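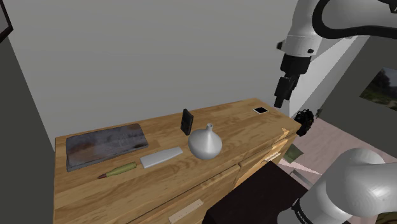

grunness_2203
Question on oil finishes over softened grain. I rubbed a dresser top with two coats of Enum hard oil, and the boards move more than I expected between October and spring. The top is laid up in narrow staggered planks, the same pattern as the honey-brown one in my post, running lengthwise. Hairline gaps open at the end joints. Is that the oil or the glue-up?

Li948
Glue-up. Oil does almost nothing to slow moisture exchange. Short staggered pieces give you a lot of end joints, and end grain holds glue poorly.

dastanness
Disagree in part. Two coats is thin. I put five on mine and the gaps stopped at the surface – the underside was bare, though, and it cupped.

Li948
Then you made the case for finishing both faces. Five coats of oil still won't fix a starved joint.

grunness_2203
Underside is bare on mine too. No cupping so far.

dastanness
Check how it's fastened. If the screws go through round holes, the top can't move across its width. Slot them.

grunness_2203
Round holes. I'll slot them and oil the bottom before I touch the joints.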